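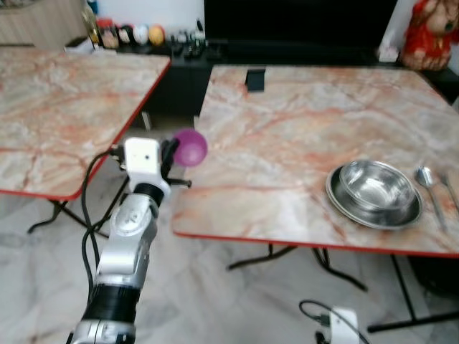

Refilwe Gumede wrote in the margin of my first draft that people don't choose a pattern, they choose a price, and the pattern comes along with it. I've kept her remark at the top of this section because I spent most of October arguing with it in my head, and I still only half agree.

4.2 Why so much marble?

Price matters, of course it does. When I went through the 1,335 survey replies, cost was the reason people gave most often for picking a table, a worktop or a roll of shelf lining. But the question right after it asked which finish they'd have gone for if everything cost the same, and plenty of the people who had just told me they didn't care about pattern then wrote me a small essay about it (one ran onto the back of the page!). Marble, or something meant to look like it, came up again and again in those essays, and usually with a reason that had very little to do with money.

The reason I heard most in the interviews was crumbs. A plain white top shows everything and a plain black one shows even more, whereas a top with veins in it forgives you until you get round to wiping it. I did 91 interviews in all and I'd stopped being surprised by crumbs well before the end. Coffee rings came next, then the scratches you get from dragging a pan across. One woman in Batness told me she had bought a streaky pink tabletop because her mother's kitchen had one just like it, and then talked about her mother for most of an hour. I coded the answer as "family", which feels a bit thin for what she gave me, but the coding scheme from section 3 doesn't really have room for more.

Colour is where I part company with Pichler, whose study I otherwise lean on quite heavily. Pichler treats warm veining (oranges, pinks, the browner reds) as a cheap copy of the grey and white sort, a kind of mistake by the printer. My interviewees didn't talk that way at all. Warm patterns were "cheerful" or "like a café", and several people said grey ones made a room feel like a bank. Nobody I spoke to in Unerov used the word "fake" until I did, and after the second interview there I stopped using it, as it plainly put people off.

Floors are a different matter, and I should have seen it coming. I visited 16 homes with some kind of marble floor and the talk there was all about feet: cold feet, slipping in socks, what happens when you drop a glass. Looks hardly got a mention unless I asked. Pale floors in particular were described as hard work, and the same person who praised a veined table for hiding crumbs would complain that the floor hid her earrings.

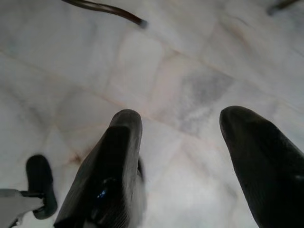 Figure 3. Pale marble floor tile.

I did wonder whether the floor answers came out so practical simply because most people had moved in with the floor already down. To check, I went back to the 24 survey respondents who said they had picked their own tiles. They did talk about looks, and rather fondly, but they talked about underfoot cold just as much as everybody else. So I've kept tables and floors apart in the rest of the analysis, even though the Clirnix catalogue sells both under one heading and it would have made my charts a good deal tidier to do the same. Section 4.3 takes up the tables first.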